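## The slotted screw refuses to retire
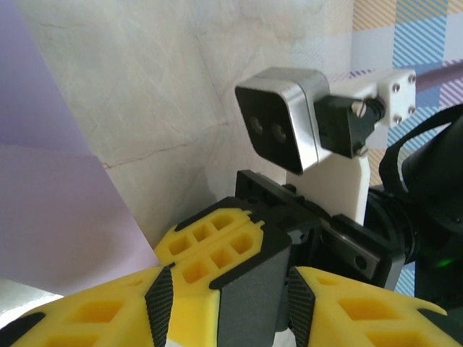
*One slotted screw on a black clamp, and four hex bolts on a white plate.*

Every spring I go through the screw drawers at the shop and swear I'm going to throw out the slotted ones. Every spring I put them back, with slightly less dignity than the year before. Drawer 633 is the worst. It holds brass slotted wood screws in a size that no one has asked for by name since we moved to Ranow Street, and it is full to the top.

You know the slotted screw. It has a single straight groove across the head and a strong desire to see your screwdriver leave. It is the screw in your grandmother's door hinges, painted over four times, and the screw on the light switch cover that you tighten with a butter knife while the real screwdriver sits in the other room.

The case against it is easy to make. The blade slides out sideways. If the blade is too narrow it chews up the middle of the slot, and if it's too wide it scratches whatever you were trying to fasten. A power driver makes all of this happen faster. I have a gouge in my own kitchen table, next to the leaf hinge, that I have been describing to guests as "old" for years now.

Still, people keep buying them, and they have their reasons. A slot full of paint can be scraped clean with the corner of a blade, while a cross-shaped recess full of paint is a small career. A slot that has been damaged can often be cut deeper with a hacksaw and used again. And if you're putting an old door back together, the other kinds look like a dental filling.

Then there is the matter of lining them up. Some of our customers like all the slots on a hinge to point the same way, usually straight up and down. I used to think this was a sickness. Then I did it once, on the front door of the shop, and now I can't walk past a switch plate in Istmont without judging the household behind it.

### If you must take one out

We get asked about stuck slotted screws more than any other kind of hardware trouble, so I'll put it in writing and save us both the phone call.

Clean the slot first. Use a pick, an old awl, or the blade of a driver you don't love. Most of the screws people bring in as "stripped" are just full of paint.

Find a blade that fills the slot from end to end and sits on the bottom of it without rocking. The Fiore drivers on the pegboard come in a set of 3, and one of them will usually fit an old house screw. The one in your junk drawer that also opens paint cans will not.

Put the driver in the slot and give the handle one good tap with a hammer. Lean on it hard, then turn. Try tightening a hair before you loosen. I can't tell you exactly why this helps, but I've watched it work on hinges I had already given up on.

If it still won't move, a drop of penetrating oil and a night to think about it is better than another ten minutes of swearing. Keep the oil off bare wood that you plan to finish. If you skip that part you will be back to see us about stain remover, and we do carry it.

### Meanwhile, on the shelves

The new Joltari drawer labels are up along the back wall, so part 1563, the little cup washer everyone wants for slotted heads, is no longer hiding among the picture hooks. The old handwritten labels are in a coffee can by the register. Take one if you're sentimental. The one that says "misc. (bad)" is spoken for.

We'll also swap screws. Bring in any clean slotted ones you've pulled out of a house project and we'll trade them, handful for handful, for whatever you need in the ordinary sizes — bent ones don't count, and we do look. I realize this is a strange offer from a person who started out by complaining that the drawers were too full.

The swap runs through November, or until drawer 633 won't close.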